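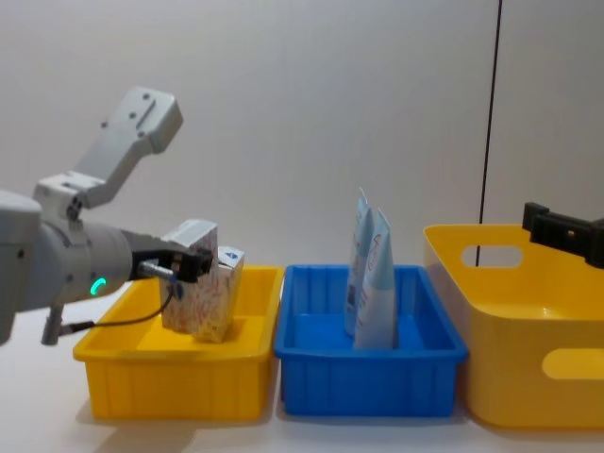 Medication synchronization

Medication synchronization (most people at the counter just say "med sync") is a pharmacy service that lines up all of a person's regular prescriptions so they come due on the same date. You pick them up once a month, or once every three months if your plan allows it, and you're done. I've written most of the entries on pharmacy services in this wiki, and this is the one I get the most mail about, so I've let it run a bit longer than the others!

The date everything lands on is called the anchor date, or sync date. You'll also hear "appointment-based model," which is the version where the pharmacy calls you several days ahead, asks what has changed, and then fills the whole order. The two names get used as if they were the same thing. They aren't quite, but I've stopped correcting people.

How it works

Somebody at the pharmacy goes through your list and picks one prescription to be the anchor, usually the priciest one or the one that's hardest to move. Everything else gets a short fill, meaning a smaller number of pills than usual, to carry you up to the anchor date. Say your blood pressure tablets run out on the 12th and your anchor is the 20th. You'd get eight days' worth, and from the 20th on you'd be back to your normal 30.

Short fills are where the copay question comes in. Plenty of plans will prorate, so eight days costs you eight days' share, but some drugs and some plans are exceptions, and the rules differ by state. Ask before the first short fill goes through. It's much easier to sort out ahead of time than at the register with a line behind you (I have been both the person asking and the person in the line).

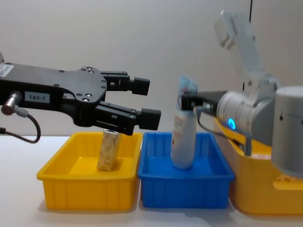

Category: Pharmacy services > Refills and pickup

What can be synced

Maintenance drugs are the natural fit: blood pressure, cholesterol, thyroid, diabetes tablets, that sort of thing. Antibiotics and other short courses stay out of it. As-needed items like rescue inhalers are awkward, seeing that you might go through one in three weeks or in half a year, and most pharmacies leave them off the schedule and simply ask about them on the monthly call. Controlled substances have their own refill rules and often can't be shifted at all. Eye drops and creams can be done, but the days' supply on them is a bit of a guess, so they drift.

Local practice

Around here the service came in piecemeal. Wukside Pharmacy was first, with a paper calendar and a box of index cards, and Zewditu Bogale, the pharmacist who set it up, told me she had 51 people signed up by the end of the first year. She made every call herself, mostly between 2 and 4 in the afternoon. Wukside now has 800 on the program and the calls are split among the technicians, though she still takes the complicated ones.

Correia Drug started theirs one April and will sync a whole household to a single date, which I love, and which the others still don't offer. Brimer's does it by text message only. If you'd like a person on the phone, you have to say so when you enroll, and I'd say so twice.

Drawbacks

One big pickup means one big bill, and for anybody on a tight budget that can be a real problem. Ask for an anchor date just after payday or after a benefit check arrives. Dose changes in the middle of a cycle also knock a drug out of line, and you'll need another short fill to bring it back. And if you miss your pickup, you've missed all of it, so don't ignore the call.

Don't confuse it with

Auto-refill, where each prescription is filled by itself whenever it comes due, with no shared date. Also multi-dose packaging, where the pills for each time of day are sealed together in a pouch. Pouches nearly always need syncing first, but you can sync without ever going near a pouch.

See also: Copay proration; Days' supply; Refill too soon (rejection); Skaritz pouch system; Transferring a prescription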